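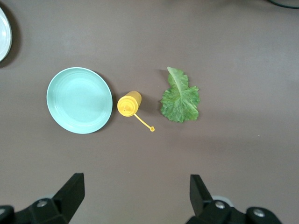 一、报告范围

本报告说明双臂食品摆放工位操作规范编制工作的进展，覆盖上次报告之后至十月的全部内容。项目由Prumitz出资，Grustetix承担，试验在Plillville实验场地进行。技术负责人为Soledad Zabala，安全与规范条款由Naledi Radebe审核。

规范的适用对象为双臂协作工位，任务限于冷食与低温加热食品的取放，包括叶菜、面包片、调料瓶和餐盘。刀具、明火和液体倾倒不在本期范围内。

二、已完成工作

1. 规范正文第三版已定稿，共59条，分为工位布置、上电与复位、末端执行器、共享区域、加热设备、数据记录六章。与第二版相比，共享区域一章重写，加热设备一章为新增。

2. 风险评估按ISO 12100的思路展开，先确定机器限制，再识别危险，最后估计风险并确定减小措施。评估表与规范条款逐条对应，凡无法对应到危险源的条款均移入附录，作为建议项保留。

3. 试运行完成40个班次。每班次开始前由操作员填写检查单，内容包括急停按钮功能、指示灯状态、夹指紧固螺钉、线缆走向和台面物品初始位置。检查单未签字的班次，数据不进入统计。

三、工位布置条款的执行情况

两臂基座固定在台面远端，基座板与台面刚性连接，操作员从近端进入。规范4.2条要求状态指示灯在操作员站位处可直接看到，基座顶部按钮周围不得放置物品。现场核查结果符合。

物品初始位置不用定位夹具，只规定区域。理由是本项目要考核抓取策略对位置偏差的容忍程度，夹具会掩盖这一偏差。餐盘与瓶类允许相邻放置，但夹爪下降路径上须留有不小于夹指全开宽度的空隙。瓶类允许侧放，侧放时瓶嘴朝向由操作员记录在检查单上。

线缆管理仍是薄弱项。台面后部和台架前下方的线缆较多，第三版要求分束固定并标注两端，现有工位尚未全部整改。台面以上的线缆不得进入两臂的工作包络，这一条已列为强制项。

四、共享区域与双臂协同

台面划分为左臂区、右臂区和中部共享区。任一时刻只允许一臂在共享区内降至低位，另一臂须停在区外或保持在高位。两臂在各自区域内可同时作业，例如一臂夹持叶菜，另一臂从烤面包机取片。

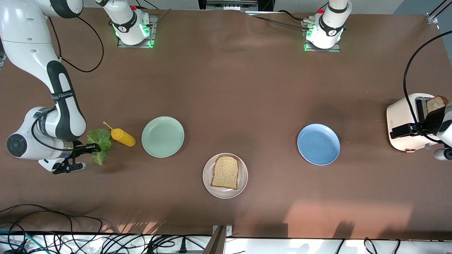

同时作业时，两臂的速度上限按较慢的一方设定。若一方触发保护性停止，另一方须在完成当前夹持后停住，不得松开夹爪，以免物品落入共享区。试运行中共触发保护性停止3次，均发生在共享区边界，原因是区域边界与控制器内的坐标设定不一致。边界已重新标定，标定步骤写入附录B。

叶菜类的夹持点规定在梗端，不得夹持叶缘。夹持力由末端执行器参数表给出，更换夹指后须重新确认。参数表目前由Ackah软件模块统一管理，修改须经两人签认，旧版本保留备查。

五、加热设备条款

烤面包机视为工位内的热源。规范要求：设备电源线从台面后侧引出，不得横跨作业面；夹爪进入槽口上方之前，控制程序须确认加热周期已结束；取片动作先竖直提升，完全离开槽口后才可横移。面包片破损或卡滞时，禁止机械臂重复尝试，由操作员断电后处理。

夹指材料的耐热数据尚缺供应商的书面证明。在证明到位前，取片动作按临时措施执行，夹指在槽口上方的停留时间受控制程序限制。此项列为未关闭问题。

六、食品接触与清洁

已加热和未加热的面包片分盘放置，盘的用途以颜色区分，对应关系张贴在操作员站位。试运行所用食品一律不供食用，班次结束后丢弃。夹指每班次清洁一次，清洁前断开工具端电源。面向实际供餐的卫生要求需另行评审，本期规范仅预留章节。

七、未关闭问题

夹指耐热证明，责任人Soledad Zabala，等待供应商答复。

线缆分束整改，责任方Grustetix现场组，材料已到，需停机实施。

保护性停止后的恢复流程，责任人Naledi Radebe。现行流程允许操作员在近端直接复位，审核意见认为复位前应增加对两臂夹持状态的目视确认，条文正在修改。

八、下阶段安排与资源需求

下阶段安排4名未参与编制的操作员按规范独立执行全流程，记录条文理解上的分歧，据此修订措辞。修订后的文本提交Prumitz审阅。

经费支出在批准预算之内，不申请追加。请出资方确认两点：一是供餐卫生章节是否纳入下一期任务；二是停机整改期间试运行班次可否顺延，不计入进度偏差。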